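Drodaritz Serving Tray, Large, Black
Product Review, Tabletop and Serving

Summary of findings

The Drodaritz large serving tray was assessed as part of the Bonham Institute's continuing review of shared tableware for staff kitchens, meeting rooms and demonstration areas. It is recommended for general use on a fixed table. It is recommended with reservations where loaded trays must be carried over any distance, as the model has no handles.

The unit was purchased at the regular retail price of $61. The manufacturer had no part in the assessment and did not see this report before it was posted.

Design and dimensions

The tray is a plain rectangle in matte black, with rounded corners and a raised rim. It takes up a good share of an ordinary work table, and purchasers should measure before ordering. On our butcher-block top there was still room beside it for a fork and a spoon, with a turquoise plate and a potted plant toward the near edge, but a second tray of the same size could not have been set down comfortably.

The dark finish suits mixed tableware. The flatware kept in this area does not match – the fork has a light wooden handle, the spoon a light blue one – and a neutral tray makes the difference less noticeable.

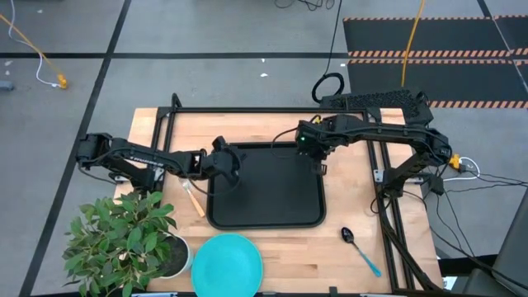
Rim and stability

The rim is low. Reviewers considered this an advantage when setting items down or taking them up from the side, and a drawback when liquids are involved. A spilled glass of water was held within the rim on a level table. When the tray was lifted at one end, the same quantity ran over the corner almost at once.

The underside was checked with a straightedge on arrival and again at the close of the trial. No warping was recorded on either occasion. The tray did not rock on the wooden tabletop, although it slid when pushed firmly. The Tavik tray reviewed last August has rubber feet and held its position better. 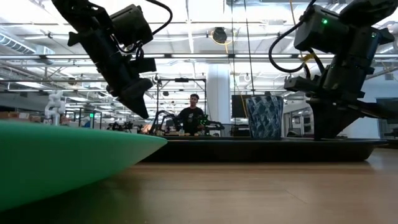 The tray from table level, with its slightly raised edges.

Use with tall items

Tall and narrow containers are the usual test of a serving tray. Most staff complaints about earlier models concerned bottles and vases that tipped when the surface flexed. The Drodaritz flexed very little. A tall cylindrical container with a faceted, blue-gray diamond pattern stood upright on it without support, including when placed toward one end. The same container was unsteady on the older Adams tray, which has a raised seam across the middle.

Purchasers should note that the rim offers little protection to an item of this height once the tray is in motion. Tall containers should be carried separately.
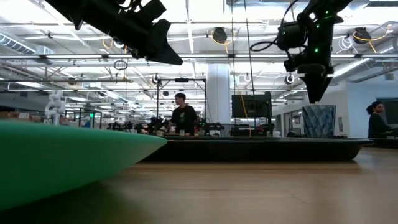

Yakubu Babalola, Tabletop and Serving
Posted 22 June 2026

Cleaning and wear

The tray was in regular service for 32 working days. It was wiped daily with a damp cloth and washed by hand once a week with mild soap. The matte surface shows fingerprints and dried water spots readily, and two passes with the cloth were often needed. Light scratches from metal flatware became visible in the second week. They did not spread or deepen, but they could not be removed.

The care leaflet does not state whether the tray may be washed in a dishwasher. An inquiry to the seller had not been answered when this review was prepared, and machine washing was therefore not tested.

Comparison and price

The Tavik tray costs less, grips the table better and is noticeably smaller. The Adams tray has handles and a deeper rim, and remains our suggestion for departments that carry refreshments between floors. The Drodaritz offers the largest flat surface of the three.

Rating: Recommended for table use. Recommended with reservations for carrying.

Technical review by Mulugeta Gebremichael. Departments wishing to borrow the test unit may apply to the Institute's supply desk, item 254.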